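Study participants wanted: does a standing desk do anything for a sore back?

Setilmont Occupational Research, Potbridge office
Expressions of interest close at 5 pm on the last Monday in September

We are looking for adults who work at a desk, have a sore lower back at least some of the time, and don't mind being told at the end of it that the expensive desk made no difference. It may well make some. We don't know, and after reading the brochures for a year we are less sure than when we started.

The trouble with most of what gets said about sit-stand desks is that it comes from people who have just bought one. Ask somebody how their back is a fortnight after they've talked their manager into new furniture and they will tell you it's marvellous. Ask again in the winter, when the desk hasn't moved off its lowest setting since Easter, and you get a shrug. We'd like to ask in the winter.

What the study involves

The Manzano study runs for 18 weeks. Participants are assigned by draw to one of three groups: a height-adjustable desk, an ordinary desk with a printed reminder to get up and walk around, or an ordinary desk and nothing at all. You can't choose your group and you can't swap, and please don't write to us explaining why you ought to be in the first one. We had a good many of those letters during the pilot.

You will be asked to:

Fill in a short pain diary on paper twice a week. It takes a few minutes. We tried an app and people stopped opening it.
Come to our Potbridge rooms at the beginning, the middle and the end for a measurement visit of an hour or so.
Tell us if you start physio, change jobs, have a fall or take up anything new and strenuous. You're allowed to do these things. We just need to know.
Keep your own chair. We are not studying chairs, though everyone we meet has an opinion about them.

Who can take part

You should be between 25 and 64, work at a desk for at least four days of a normal week, and have had low back pain on and off for three months or longer. Working from home is fine if you have the same desk every day. A kitchen table doesn't count, even a good one.

We can't take people who have had spinal surgery, who are pregnant, or who already own a sit-stand desk. We also can't take anyone employed by a furniture manufacturer or retailer, or living with someone who is. If your doctor has told you to avoid standing for long periods, please sit this one out.

What you get

Each participant who finishes receives $218, paid after the last visit, whatever group they were in. If you leave early we pay for the visits you attended. Parking is covered and so is the bus. Those in the adjustable desk group do not keep the desk. We know this is disappointing, but a free desk at the end has a way of cheering up the diaries.
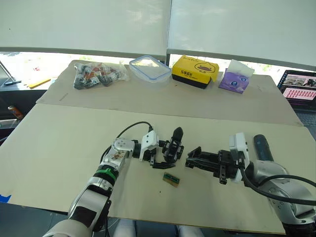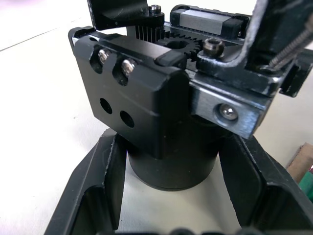 What you won't get

You won't get treatment, a diagnosis or advice on your posture. Our staff have been asked not to comment on how you sit. If your back gets worse during the study, see your own doctor as you normally would, and withdraw if you want to. No reason needed, and we won't ring you up about it.

You also won't hear how your group is going until everybody has finished. The full results go to all participants in plain language, including the dull ones.

On the size of it

We sent invitations to 1,739 office workers for the pilot, and the replies leaned heavily towards people who already thought standing was good for them. That isn't much use to us. If you think the whole business is a fad, we would particularly like to hear from you, and the same goes for anyone who hasn't given it a moment's thought.

How to apply

Write to Crescencio Casado, study coordinator, at the Potbridge office, or leave your name at the front counter between 9 am and 4 pm. Give your age, the kind of work you do and a daytime phone number. Please don't send scans or X-rays. Eligible people will be called to book a first visit, and you'll have a copy of the consent form to read at home before you sign anything.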